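Minutes of the April meeting, Wodia Residents' Association
Held in the ground-floor lounge, Greso Building. Called to order at 6:30 p.m. 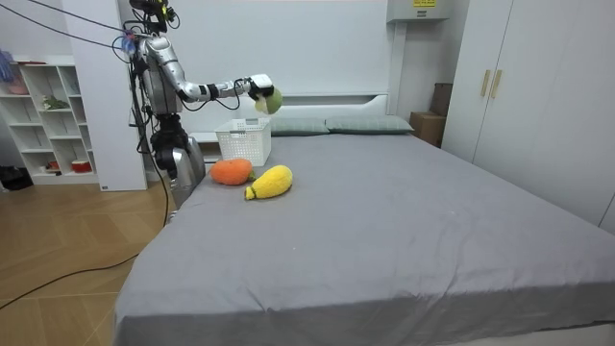 The representative for the Donati wing asked that the minutes record her objection to the proposed change in quiet hours before any other business was taken. In her view the present hours were agreed to when most apartments were occupied by people who worked days, and a later start on weekend mornings would be welcomed by tenants on every floor of her wing. The chair accepted the objection and moved the matter up to item 3.

## 1. Attendance and apologies

A quorum was present. Apologies were received from the representative for the top floor and from the managing agent, who sent written answers to the questions raised in March. The answers were read into the record under the items to which they belong.

## 2. Minutes of the March meeting

The minutes were approved with one correction. Under "Laundry room," the words "both dryers" were replaced with "the dryer nearest the door."

Matters arising:

- The loose handrail on the rear stairs has been refastened. The secretary confirmed that the work order is closed.
- The notice on bicycle storage has been posted in the lobby. A copy for the garage entrance is still outstanding.
- No reply has been received from the city on the request for a second pickup of yard waste. The secretary will write again.

## 3. Quiet hours

The current rule sets quiet hours from 10 p.m. to 7 a.m. on all days. The proposal before the meeting was to extend them to 9 a.m. on Saturdays, Sundays and public holidays.

Members in favor cited early furniture deliveries and the use of power tools on balconies. Members opposed pointed out that parents of young children cannot reasonably be held to a 9 a.m. start, and that the rule as drafted did not separate ordinary household noise from building work. One member asked whether vacuum cleaners would be covered. The chair's reading was that they would.

An amendment was offered limiting the extension to drilling, hammering and contractor deliveries. The amendment carried. The proposal as amended also carried, with 6 votes against. The new hours take effect on the first of next month, and the house rules will be reissued to every apartment.

The Donati wing representative withdrew her objection.

## 4. Water heater replacement

The managing agent's letter stated that the water heater serving the Donati wing is near the end of its service life and that repair is no longer advised. Two bids were received. The lower bid did not include removal of the old unit, and the meeting declined to compare the two until a full price is in hand.

Several members reported waiting for hot water in the early evening. The agent's letter attributed the delay to the circulation pump, which can be replaced separately. The meeting approved the sum of $844 for the pump, to be drawn from the repair reserve. Residents of the wing will be given notice of the shutoff in writing.

Action: secretary to request a revised bid, including removal and disposal.

## 5. Guest parking

The garage has 55 marked spaces, of which 6 are set aside for guests. Complaints continue that guest spaces are used overnight by residents with a second car. The meeting considered numbered passes, a sign-in sheet at the lobby desk, and a time limit.

It was agreed to try passes. Each apartment will receive one, to be displayed on the dashboard. Lost passes will be replaced once without charge. Towing was discussed and not put to a vote. The member who raised it asked that it be kept on the agenda for a later meeting, and this was agreed.

## 6. Courtyard planting

The gardening group requested permission to remove the hedge along the Bolodent side of the courtyard and plant low shrubs in its place. The neighbors at Bolodent have been consulted and have no objection, provided that the fence remains. Concern was expressed that ground-floor apartments would lose privacy. The group offered to keep the section of hedge directly in front of the windows, and permission was granted on those terms.

The watering schedule will be posted by the courtyard door. Members are reminded that the hose is to be drained and coiled after use.

## 7. Other business

- Packages left in the lobby for more than a week will be moved to the storage closet. A list will be kept at the desk.
- A resident asked that the lounge thermostat be locked. The request was declined.
- The recycling bins have been mislabeled since the last delivery of stickers. New stickers have been ordered.
- The lounge may be reserved for private use on 30 days' notice. Shorter notice will be considered if no other booking has been made.
- A question was raised on whether satellite dishes may be mounted on balcony railings. The house rules do not address the point, and the secretary will refer it to the managing agent.

## 8. Next meeting

The next meeting will be held in May in the same room, beginning at 6:30 p.m. Items for the agenda should reach the secretary in writing one week beforehand.

The meeting was adjourned at 8:15 p.m.

Minutes taken by the secretary and subject to approval at the May meeting.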